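5. Setting Up the Drawer Task

Section 4 must be finished before you begin. The arm should be homed, the base should drive straight, and the team laptop should show a live view from the head camera.

The drawer task is the second of the floor tasks in the Mokville club season. The robot drives up to the small white appliance, closes the open drawer and backs away. Teams may drive by hand for practice runs. Recorded runs follow the rules in Section 7.

5.1 Placing the appliance

1. Set the appliance on the floor at its marked spot. Check that it doesn't rock.

2. Pull the drawer out until it stops, then push it back in by hand. It should slide without catching. If it catches, take the drawer out, wipe the runners and try again.

3. Put one packaged item in the drawer, toward the back. Use a light item that can't roll. Loose fruit and bottles shift when the drawer moves and can jam it.

4. Leave the drawer open 80 mm for a first practice run. Once the team has closed it 5 times in a row, open it all the way.

Note: The appliance stays unplugged for all floor tasks.

5.2 Placing the task label

1. Write the task name on the floor label in dark marker, in letters large enough to read on the laptop. Use the exact wording from the task sheet.

2. Drive the base to its start position and open the head camera view.

3. Check that the label can be read between the two front wheels. Move the label, not the camera. The camera angle was set in Section 3 and the other tasks depend on it.

Labels from earlier tasks should be wiped off before a recorded run – old writing near the edge of the view has been mistaken for the current task more than once.

5.3 Positioning the base and arm

1. Bring the base in slowly until the arm is beside the appliance and the drawer is within reach of the gripper. Stop there. Do not use the base to push the drawer.

2. Raise the gripper above the height of the drawer front before you swing it across.

3. Lower the finger until it points at the drawer. Compare your view with Figure 5-1.
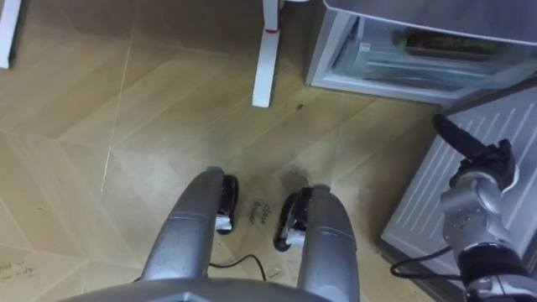

Figure 5-1. Head camera view with the base in position, the drawer open and the "close drawer" label between the wheels.

4. Look at the cables on the floor. Keep them clear of both wheels before you drive again, forward or back.

5. Save the position in the Dullness control program as drawer_start. Add your team initials if you share the robot with another group.

CAUTION: Keep hands out of the drawer whenever the arm is powered. The person placing the item says "clear" out loud, and the driver waits to hear it.

CAUTION: Do not drag the wheels sideways by hand. This scuffs the floor and throws off the drive reading. Lift the base with two people.

5.4 First run

1. Set arm speed to Slow.

2. Touch the gripper to the drawer front and push in a straight line. If the appliance starts to slide, stop and back off. The arm is usually pushing too high or at an angle.

3. When the drawer is shut, pull the arm back at least 6 inches before turning the base.

4. Write the result in the team log. Record failed runs too, with a few words on what went wrong.

If the arm stops partway and the program shows code 1450, the load limit has been reached. Release the stop, move the arm away from the drawer and repeat 5.3 from step 2. Do not raise the limit without asking Marisol Paucar.

For gripper faults, see Rocío Ayala or the Cakano parts binder in the club room. Spare fingertips are kept in the top tray of the tool cart.

Continue to Section 6, Opening Tasks.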